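3.2 What people leave out on the counter

I came to this study through my own bathroom, I should admit. My toothbrush lives wherever I last put it down, and I wanted to know whether other people were as bad — and whether it bothered them. So Bình Lại and I started with the two spots that came up most in our interviews, the sink counter and the towel bar.

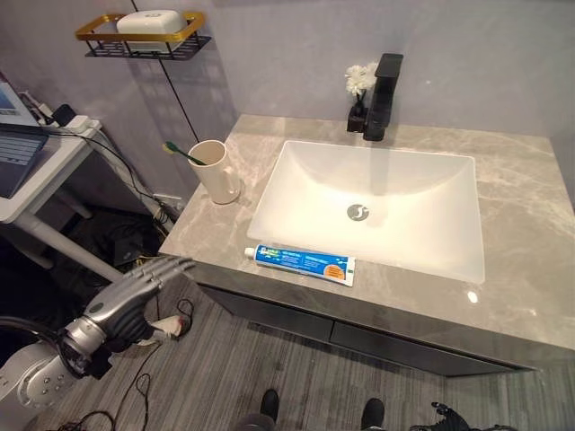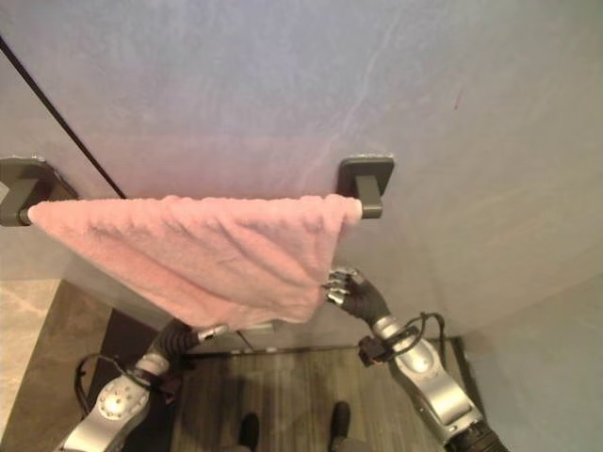
Figure 6. The sink counter, with a toothbrush in its cup and the toothpaste lying near the front edge (first), and a pink towel on the wall-mounted bar (second).

We had expected the counter to be the sore point, and for most households it was. Folks talked about toothpaste a lot! One person told us she could put up with almost any mess in a bathroom as long as the tube had a proper home, and she didn't much care where that home was (a drawer, a cup, the windowsill). Cups got a warmer reception. People who owned one tended to keep using it, even the ones who called themselves messy, and I think that's simply down to reach: a cup by the sink asks for no extra steps on a sleepy morning.

Towels were a different story. Almost everyone hung theirs up, but what counted as "hung up" varied wildly. Meirion Dafis, who coded the interview transcripts with me, wanted a single category for this and I argued him out of it. A towel folded in thirds and a towel tossed over the bar are both off the floor, sure, but the people we talked to did not see them as the same thing at all. We ended up with separate codes for "folded," "draped" and "bunched," and used them on all 1584 diary entries collected in April.

The draped group turned out to be the happiest with their bathrooms, which surprised me. I come back to them in Section 4, along with the drawer problem.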